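Matte finish

A matte finish is a surface finish that scatters light in many directions and so shows little or no shine. It is the opposite of a gloss finish, which sends most light off at one angle and can show a mirror image of nearby objects. Finishes between the two are sold under names such as eggshell, satin and semi-gloss. The word is also spelled matt, mainly in British use, and some American paint makers use flat for the dullest grade.

Cause

Shine depends on how rough a surface is at a very small scale. When light strikes a surface with few bumps, the rays leave together and the eye sees a bright spot, or highlight, where the light source is reflected. When the surface is rough, each small slope sends light a different way, and the highlight spreads out until it can no longer be seen. A surface can feel smooth to the hand and still be matte, as the bumps that matter are far too small to feel.

Color also plays a part in how the finish looks. A dark matte surface often seems lighter than a dark glossy one of the same color, as the scattered light adds a thin haze of white over it. Wetting the surface fills in the bumps for a time and makes the color look deeper.

Production

Matte paint contains more pigment and less binder than gloss paint, or has a flatting agent added to it. Fine silica is the most common agent. Chalk, talc and some waxes are also used. The particles stand slightly above the film as it dries and break up its surface. Paint of this kind must be stirred well before use. If the agent settles in the can, the first coat will dry shinier than the last.

Wood can be given a dull finish by rubbing down a cured varnish with steel wool or fine abrasive paper. Bare wood is usually sanded with 180 grit paper before the first coat. Glass is made matte by acid etching or by blasting with sand, and metal by blasting, brushing or chemical treatment. Plastics mostly take their finish from the mold, so that a textured mold gives a dull part with no further work.

Early makers relied on natural earths. The color works at Walow ground local chalk for distemper, a cheap wall paint bound with glue, and shipped it in barrels to Ternholm. Distemper dried completely flat but rubbed off on clothing and could not be washed.

Measurement

Gloss is measured with a gloss meter, which shines a beam at the surface at a fixed angle and records how much light leaves at the matching angle. Low-gloss surfaces are read at a shallow angle, where small differences are easier to detect. There is no single limit below which a surface counts as matte, and paint makers draw the line in different places.

Uses

Matte paint is common on ceilings and on walls that are uneven, where shine would draw attention to dents and patches. It is used on theater sets and stage floors to keep lights from bouncing toward the audience. Projection screens, drafting paper and display tables are often matte for similar reasons. On a pale surface of this type, light falls off gradually and shadows can be seen without glare.
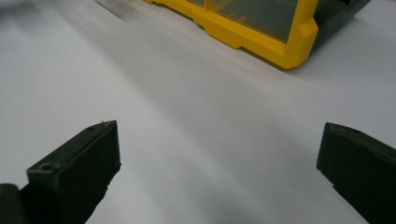
Soft bands of shadow on a matte white tabletop.

Care

Dull surfaces mark more easily than shiny ones. Rubbing flattens the bumps and leaves a polished patch, known in the trade as burnishing. Matte walls should be cleaned with a damp cloth and light pressure, and scouring powder should be avoided. Touch-ups blend in better than they do on gloss.

See also

Distemper
Gloss meter
Sandblasting
Varnish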